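Printed Covers for Work Surfaces
Student project report, Oskari Partanen and Eino Vuorinen

Our project was about choosing a patterned cover for a work surface. We compared plain and printed designs and asked other students which they liked. We had 77 replies by the end of May, and most people picked a floral.

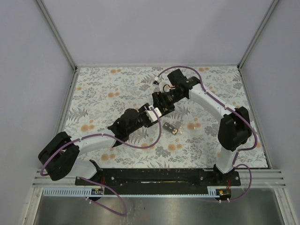 Figure 1. Floral print with gray sprigs and orange-tan flowers on off-white.

The off-white background goes well with pale walls. Gray leaves keep the pattern calm, and the orange flowers are easy to spot from a distance. Next we want to try the same print in a smaller size.

12 shares | 3 comments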